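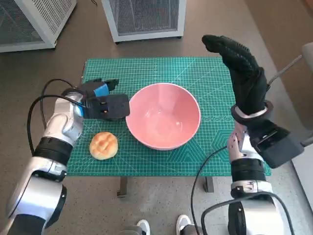

Reijo says a bun keeps perfectly well in a bowl with a plate on top, and that anyone who pays for a bread bin has been had. He left this under my last post and I've been arguing with it in my head ever since.

I half agree with him. I have owned two bread bins. The first was a Flomness, bought in December in a fit of wanting a nicer kitchen, and it grew mould faster than a carrier bag. The second had a bamboo lid that was supposed to double as a chopping board. It warped. So when people tell me their bread stays "fresh for days" in some special container, I want to know what bread, and what they mean by fresh.

But a bowl? Small glossy rolls are the awkward case. The crust is the whole point of them, and the crust is what goes first. Cover it and it turns leathery. Leave it open and by the next evening you could knock a nail in with it. I tried Reijo's plate method with six from the bakery by the station, and the tops had gone soft by breakfast. He'd say my kitchen is damp. It is damp.

A big ceramic bowl with a clean tea towel over it did a bit better. I'd give it one day, perhaps a day and a half if you're going to toast them anyway. A wide pink bowl does look cheerful with rolls piled up in it, I'll grant that, though I suspect looks are why most people do it. You lose the bowl for everything else, too, and I only have one that's big enough for dough.

Anikó freezes hers the day she buys them and gives each one 14 minutes in a low oven. I was ready to sneer at this and couldn't. They came out better than anything I'd kept on the worktop – not as good as new, whatever she claims, but the crust had some life in it. Whether it's worth heating an oven for one bun is another matter. I did four and ate three.

The other thing I keep being told is to put a slice of apple in with them. I did. The rolls tasted faintly of apple.

So the bread bins are going to the charity shop, the warped lid too if they'll have it, and the bowl goes back to being a bowl. Reijo can keep his plate. If anybody has got a scored roll through to a second morning without a freezer, tell me how, and please say what your kitchen is like, as I don't believe half of these tips were tried in a house with a tumble dryer in it.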